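Zilosura Home Robotics Notes
Last updated: May 2025

Search this site
Enter keywords Go

How to find out whether a machine can make a bed yet

I love this question, and I get it more than any other. People have seen a clip of a robot smoothing a blanket and they want to know if they can buy one and stop making the bed. My short answer is not quite yet, but it's getting close enough that you can test it at home in an afternoon and learn a lot. You don't need a full robot, either. A pair of hand-held grippers will do, the kind you squeeze like a trigger, and they'll teach you more about the job than any demo reel.

The idea is simple. If you can't do a chore with two-fingered jaws and a human brain behind them, a robot with the same jaws is going to struggle too. If you can do it easily, what's left is a matter of seeing and deciding, and that part is moving fast.

What you need

A bed with a fitted sheet, a top sheet or light blanket, and one pillow. Two grippers, one per hand. A timer. A notebook (I use paper, because putting the grippers down to type is a pain). I did my first rounds with a Skundier pair and later switched to the Carkelen ones, which open wider but tire your wrists sooner. Either is fine for this.

Step 1. Set a starting point you can repeat

Put the bed where you can reach most of it from one side. Stand in the same place each time and start each round with both jaws open above the mattress. It's tempting to grab an edge early and call it a head start. Don't! The first reach is often the hardest part, and you want it in your numbers.

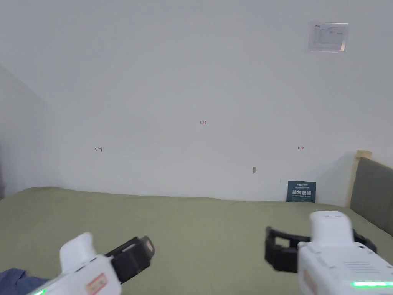
Both jaws open and empty over a green fitted sheet.

A plain fitted sheet is a great first surface. Gentle wrinkles are enough to work with, and you'll be surprised how hard they are to chase. Press a closed jaw flat on the cloth and drag it toward you, slowly. You'll probably move one wrinkle and make another.

Step 2. Do the chore in pieces

Resist the urge to make the whole bed on the first go. Split it up and time each piece on its own:

Smooth the fitted sheet.
Pinch one corner and tuck it back under the mattress.
Pull the top sheet up by its edge, both grippers together.
Turn the pillow and set it down at the head.

Smoothing is friendly. Pulling up the top sheet is a real treat, because two jaws spaced well apart can do it about as neatly as hands can. The corner is where it all falls down. You have to lift the mattress with one gripper and feed elastic under it with the other, and there's no sense of how tight the cloth is. I lost my grip on the corner again and again before I learned to take a deeper bite, well behind the elastic.

Step 3. Give yourself 15 tries per piece

Fewer than that and you're mostly measuring luck. Mark each try as done, done badly, or dropped. I kept going through March and ended up with 943 marks in my notebook, far more than anyone needs, but it was so much fun to see the dropped column shrink. Take a break when your hands get sore, and note it when you do.

Step 4. Now make the bed look like a real bed

Nearly every bed I know collects stuff. Phones, a shirt, a cable, whatever was in your pockets. A machine that can smooth an empty sheet still has to decide what to do about a phone lying in the middle of it, and that decision is a bigger deal than the smoothing. So once your scores settle down, add some clutter and go again.

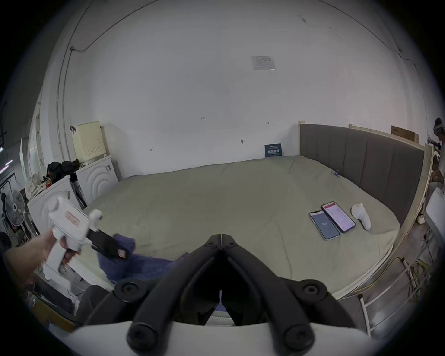 Phones and a crumpled navy cloth on the sheet, washing machines over by the wall.

Phones are a good test piece. A screen lying face up on soft fabric is thin and slippery, and the mattress gives way under the jaw just when you want something firm to push against. Come in low from the side, let one finger slide under, and close gently. Use an old phone if you have one.

Crumpled cloth is the opposite. You can pick it up almost anywhere, but then what? Is it laundry, or is it tomorrow's shirt? You know without thinking. A robot has to be told, or has to guess, and I'd write down each time you made a call like that. On my sheet I put a little "2" next to any try that took two decisions before I moved anything.

Step 5. Read your results

Look at where the drops pile up. If they're all at the corners, the hardware is what's holding you back: the jaws are too thick, or you can't feel the pull. If the drops are spread around in the cluttered rounds, the trouble is mostly in the judging, and software has a decent chance at that.

The Antwi scoring sheet (linked from the tools page) has columns for both kinds, plus a spot for wrist fatigue. I'd skip its overall grade. One number for a whole bed hides the interesting bits.

So, can they do it yet?

For an empty bed with a light cover, I'd say yes, slowly, with someone nearby. Fitted corners, no, at least with plain jaws like these. A lived-in bed with pocket stuff all over it is a maybe, and that's the one I'm most excited about — a year ago I would have laughed at it.

If you want to keep going, try moving a few shirts from the bed to a basket. It uses the same grips you've just practiced, and it's a good warm-up for towel folding, which gets its own page soon.

Contact Zilosura | © Zilosura Home Robotics Notes | Back to top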